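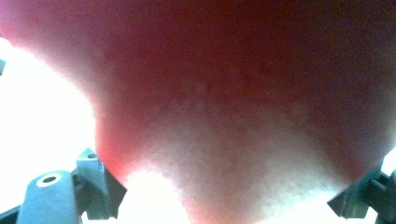

Soft item in red and pink, seen close up.

Progress report to the Huma Fund
Birham Toy and Game Library, second reporting period
20 Jun 2020

The grant supports a free lending service for families with children under 8. In this period the library recorded 1,669 loans to 46 member households. Board games and wooden puzzles remain the most requested items, and soft toys are lent only in sealed sets.

Lending from the branch stopped in March. A doorstep service replaced it under the direction of Marites Sison, with deliveries on two routes. The catalog was moved to a shared online list at the same time - a step first planned for the second year.
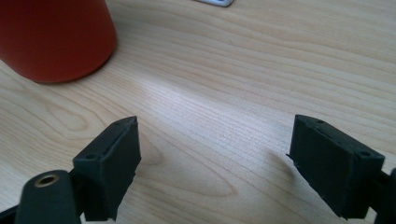

Staff costs were in line with the approved budget. Spending on printed materials was lower than planned, and the library asks to move the balance to cleaning supplies and storage boxes. A revised budget prepared by Waldemar Ziółkowski is attached as Annex B.

Two items are behind schedule. The Arabic and Polish versions of the member guide are still with the translators, and training for new lending staff has been held for 13 of the planned 20 hours. Lama Mahasneh will complete the remaining sessions by telephone.

The lease on the Rutkowska Street branch ends in September. Terms for renewal have been received and are under review - the fund will be informed in writing once a decision is made.

Submitted by Leokadia Sikora, Program Manager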